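Jivola Desktop Die Cutter
Section 4: Cutting and embossing your first card front

Read Section 3 (Levelling the rollers) before you start. The steps below use the standard plate set and a single thin metal die. For thick steel-rule dies, go to Section 6.

What you need

Base plate (grey)
Two clear cutting plates, marked A and B
One thin metal die, no wider than 92 mm
Card stock, up to 300 gsm
Low-tack tape
Die brush and foam pad

4.1 Setting up the machine

1. Stand the machine on a firm, level table. Leave enough room at the front and back for the plates to pass right through.
2. Fold down both side flaps until they click.
3. Turn the suction lever to LOCK. Try to slide the machine sideways. If it moves, release the lever, wipe the feet with a damp cloth, dry them and lock again.
4. Fit the handle and tighten the screw by hand.

Note: The suction feet do not grip on unsealed wood or on textured cloth. Put a smooth chopping board or a sheet of glass underneath.

4.2 Building the plate stack

Always build the stack in this order, from the bottom up.

1. Base plate.
2. Cutting plate A.
3. Card stock, good side up.
4. Die, cutting edge down.
5. Cutting plate B.

Hold the die in place with a small piece of low-tack tape across one corner. Two pieces are better for frames and borders, where the die tends to creep as the plates go in.

Place the die at a slight angle to the rollers if it has long straight sides. A straight edge that meets the roller all at once needs a lot more force on the handle.

Caution: Never put two dies on top of each other. This will bend both dies and may crack the rollers.

4.3 Cutting

1. Push the stack up to the rollers and turn the handle slowly away from you.
2. Keep your free hand on the table, well clear of the plates.
3. When the stack comes out at the back, lift off plate B and check one corner of the cut before you move the die.
4. If the card has not cut through, replace plate B and run the stack back the other way.
5. Remove the die. Lay it on the foam pad and roll the die brush over it to push out the small pieces.

Cutting plates mark and bow with use. Turn them over after every few passes. Replace them when the bow can be seen from the side, or after 425 passes at the latest.

4.4 Embossing with a folder

1. Take plate B off the stack. Leave the base plate and plate A in place.
2. Put the card inside the embossing folder with the fold of the card against the hinge.
3. Lay the folder on plate A, hinge end towards the rollers.
4. Add the embossing shim and roll through once. Do not roll back, or the pattern may double.

A light mist of water on the back of the card helps to stop heavy stock from splitting. Let the card dry flat under a book before you stick anything to it.

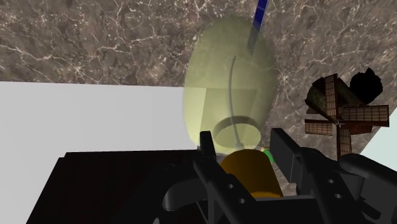

Fig. 4 - Translucent yellow-green shape and brown marble pattern.

4.5 If something goes wrong

Handle will not turn: Do not force it. Roll back, take the stack out and check the order against 4.2.

Cut is clean on one side only: Put a sheet of plain paper under plate A on the weak side. If that does not help, level the rollers again as in Section 3.

Card sticks in the die: Put a piece of baking parchment between the die and the card - greaseproof paper also works.

Plates creak: Some noise is normal with new plates. A sharp crack is not. Stop and inspect both plates.

4.6 Putting away

1. Release the suction lever before you lift the machine.
2. Wipe the rollers with a dry cloth. Do not use oil or solvent.
3. Store the plates flat, out of direct sun.

For spare plates, quote part number J-95 and the serial number from under the left flap.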